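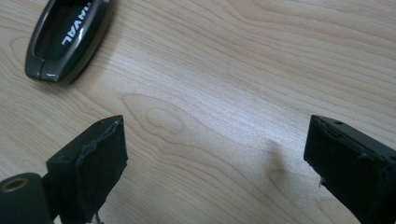
Seit September sammle ich zu Hause Beispiele für ein lernendes System, und ich habe lange überlegt, ob ich darüber schreiben soll, denn von außen sieht diese Arbeit nicht nach viel aus. Man nimmt den Handgreifer, führt ihn zu einem Gegenstand, greift, hebt, legt ab, und dann dasselbe noch einmal. Zurzeit mache ich die Reihe mit kleinen Dingen auf einem Holztisch. Die Schlüsselhülle von HAVAL liegt links oben, die beiden schwarzen Finger stehen noch weit offen davor, und dazwischen ist nur Holz mit seiner Maserung. So ein Moment, in dem noch nichts gegriffen ist, gehört für mich zum wichtigsten Teil einer Aufnahme. Am Anfang habe ich ihn immer zu kurz gemacht.

Das Projekt heißt Testness und wird von der Firma Lodbridge geleitet. Mein Auftrag umfasst 1000 Durchgänge, davon sind bis gestern Abend 640 angenommen worden. Abgelehnt wurden in der letzten Lieferung 28, und über diese 28 habe ich mehr nachgedacht als über alle anderen zusammen. Zuerst war ich ein wenig beleidigt, das gebe ich zu. Dann habe ich sie mir der Reihe nach angeschaut und musste der Prüfung in fast allen Fällen recht geben.

Der häufigste Fehler war meine Ungeduld. Ich wusste ja schon, wohin ich wollte, und meine Hand war schneller als die Kamera. In der Aufzeichnung springt der Gegenstand dann fast zwischen die Finger. Ein Mensch versteht das trotzdem, aber ein Modell soll daraus lernen, wie man sich nähert, und von meiner Annäherung war wenig zu sehen. Seitdem zähle ich innerlich bis zwei, bevor ich losfahre. Meine Familie meint, ich bewege mich jetzt auch beim Frühstück so.

Der zweite Fehler war schwieriger zu bemerken: Ich habe zu schön gearbeitet. Jeder Gegenstand lag bei mir fast in der Mitte und immer gerade. In der Anleitung steht, die Startlage soll «natürlich variieren», und dieses Wort natürlich hat mir Mühe gemacht, nicht nur sprachlich. Wenn ich etwas absichtlich schief hinlege, ist es dann natürlich? Heute lege ich die Sachen mit der linken Hand hin und schaue dabei zum Fenster. Das Ergebnis ist besser als alles, was ich mir ausdenken könnte.

Über die Polster an den Fingern möchte ich auch ein Wort sagen. Am linken ist der Rand schon ausgefranst, und an einer Ecke steht ein dünnes Stück ab. Ich habe gefragt, ob ich wechseln soll. Die Antwort von Lodbridge war: erst nach dem nächsten Block, aber bitte notieren. Also führe ich jetzt ein kleines Heft, in dem steht, bei welchem Durchgang was am Greifer anders war. Verlangt wird nur ein Eintrag pro Block, aber ich schreibe lieber zu viel auf.

Glatte, gewölbte Sachen finde ich übrigens am unangenehmsten. Man muss sie an der schmalen Seite fassen, und dafür muss ich das Handgelenk drehen, bevor ich tiefer gehe. Mache ich beides gleichzeitig, berührt ein Finger zu früh und schiebt alles weg. Solche Fehlversuche dürfen wir behalten, wenn danach ein sauberer zweiter Griff kommt. Sie bekommen eine eigene Markierung. Das gefällt mir an diesem Projekt, denn früher bei Stasbridge mussten wir jeden Fehler sofort löschen.

Ich arbeite meistens ab 6 Uhr morgens, wenn es in der Wohnung ruhig ist. Nach dem Holztisch kommt eine Reihe auf der Arbeitsplatte in der Küche, mit Löffeln und Deckeln. Vor den Löffeln habe ich Respekt. Falls jemand von euch schon mit flachem Besteck aufgenommen hat, schreibt mir bitte, wie ihr den ersten Kontakt macht, von oben oder von der Seite.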